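From: Esmaeil Esfahani
To: Kiltden neighbors list
Date: 31 March 2021
Subject: Re: Bowls and plates for the shared lunch

Dear Estíbaliz, dear all,

Thank you for your message. I answer below your text, and I ask you to excuse the length. I have been thinking about this question since the December lunch and I would like to write it down once, properly.

Estíbaliz Soler wrote:
> I have the list from last time and we are 22 households if
> everybody comes. My opinion is that we should stop buying
> disposable bowls and each family brings its own. It is
> cheaper and there is much less garbage. In December we
> filled two big bags and the truck did not take them until
> after the holidays. Also the soup was cold when it reached
> the last table, but this is another subject.
> Can somebody tell me what is against it?
>
> Estíbaliz

I am not against it. I would only like us to decide some details before we announce it, so that we do not have a discussion in the courtyard with a hot pot in our hands.

First, the families who come directly from work. At my last count these were five or six people. They will not carry a bowl in their bag the whole day. For them I propose that we keep a small reserve in the cabinet on the ground floor. I have 13 deep plates from my mother-in-law which do not match and which I can give permanently. If somebody has a few more, we are at 20 and that is enough.

Second, the washing. At the spring lunch two years ago we tried real plates, and three persons stood at the sink until dark. I was one of them. If each family takes its own dishes home dirty, in a plastic bag, this problem disappears. It must be written in the invitation, with clear words, or people will leave the dishes on the table out of politeness.

Third, the small children. A ceramic bowl on the stones of our courtyard has a short life. The Jaltow building next door uses metal bowls for children and they are satisfied, except for the noise.

On the disposable bowls, I want to be fair. The ones we have left are of the white molded type, with a thick rim. They hold well in the hand and the rim does not bend when they are full. The thin plastic ones which we had before from Carretero were much worse, and I burned my thumb with lentils.
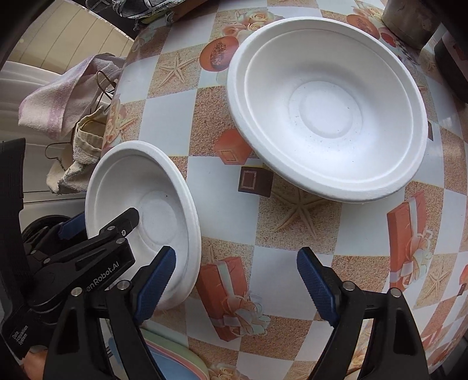
One of the small white bowls, on the patterned tablecloth.

We still have one closed package and one open. I suggest that we do not throw them away for the sake of principle. We use them for olives, nuts and the dessert until they are finished, and after that we do not buy more. I asked in the Skedatau shop if they take back a closed package. They do, but only with the receipt, and I do not have it. Maybe it is with the person who did the shopping in December?

About the money. We collected 15 from each household last time, and part of this was for bowls, cups and forks. If we take these away, I would not lower the amount. I would prefer to buy better bread and a second kind of cheese. Please tell me if you see this differently.

About the cold soup, I agree with you that it is another subject, but I have an answer. The pot should stand in the middle and not beside the door. My brother-in-law can lend us a long cable for the electric plate. The cable must go along the wall, under the benches, where the children do not run.

One more question, for those who were on the list before me: does the big ladle belong to the house or to a family? It is in my kitchen since the last lunch and I do not wish to be its owner by accident.

If there is no objection, I can write the text of the invitation and send it here first for corrections. My English is better when other people have looked at it. For the invitation I need to know only two things, the hour and whether we eat inside if it rains.

With kind regards,
Esmaeil
second floor, left door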